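Section 6: Recording practice runs in the simulator

Okay, you've got the software installed and the arm shows up when you start it (if it doesn't, go back to section 5, I'll wait). Now comes the part I like best - driving the arm around yourself and saving what you did so the learner has something to copy. I'm using the Rimotau project for everything in this section, with the Skirkby room loaded. If you picked a different room, the steps are the same but your view won't match mine.

Before you start

Set aside a decent chunk of disk space and close anything heavy. My first batch was 805 runs and I managed to fill the drive halfway through a Sunday evening, which was no fun at all. Also pick your task wording now and stick with it. "Go to the brown object" and "move to brown thing" get stored as two different tasks, and fixing that later means editing a lot of text files.

Setting up the view

1. Open the Rimotau project and load the Skirkby room.
2. In the Views menu, choose Arm Camera. The outside view is prettier, but the learner never sees it, so don't drive by it!
3. Press Home on the keyboard to put the arm in its rest pose.
4. Check that you can see the square black and white marker on top of the arm's block, low in the picture. All four of its corners need to be visible.
5. Leave the room lights on Low for now. We'll mix in brighter runs in section 7.
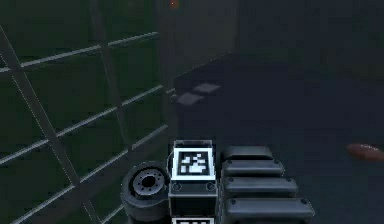 Figure 6-1. Arm camera view in the Skirkby room, lights on Low.

My view has the railing filling the left side and open floor over to the right, with the two pale squares lying out past the marker. The brown oval at the right edge is the target for this task. It's only partly in view at the start and I keep it that way on purpose, so the learner gets some practice turning to find things.

Note: a second marker peeks in at the very bottom. You don't need all of that one. The tracker is happy with the upper marker.

Recording a run

1. Type your task wording in the Task box.
2. Press R. Wait for the beep before you touch the controller.
3. Drive toward the target at a steady, medium pace. Small wobbles are fine.
4. Stop when the target is in the middle of your view, and hold still for a moment.
5. Press R again to stop, then K to keep the run or X to throw it out.
6. Press N. The target moves to a new spot and you go again.

Caution: N also clears any run you haven't kept. There's no undo, so hit K first. (Yes, I learned this one the hard way, with a really nice run.)

Caution: don't drive through the railing. The simulator will sometimes let you, and the learner will pick up the habit faster than you'd believe.

Which runs to keep

Keep the ones where you overshot a bit and came back. I used to toss those, until Montserrat Herrero looked through my Vinbridge set and told me I was throwing away the good stuff - without them, the arm had no clue what to do once it drifted off course. Do toss anything where you stopped to think for ages or bumped the controller.

The recorder splits files at 3000 frames. If one of your runs gets split, it's too long, so toss it and try a closer target.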